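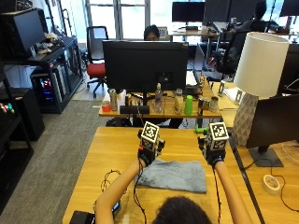
I have read 13 guides to folding a plain cloth and I believe maybe one of them. The Forico method promises a perfect square in 3 moves. Mine came out as a lopsided envelope.

Mumer says you must smooth it flat first, then work from the middle. Fine. Sixteen tries later I still get wrinkles, and I doubt the people writing this stuff own any cloth.
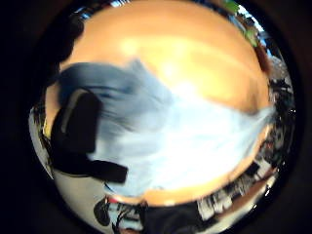

A pale blue blur, perhaps cloth, too quick to make out.

The "flick and lay" bit is where I lose patience. It looks great in a video – on a real table, with cables and somebody's glasses on it, I don't trust it. Spread, fold, fold again, done.

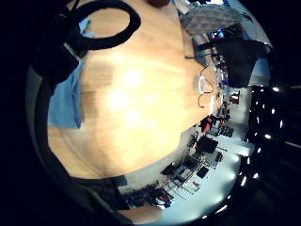 And no, I'm not buying the Ackroyd folding board.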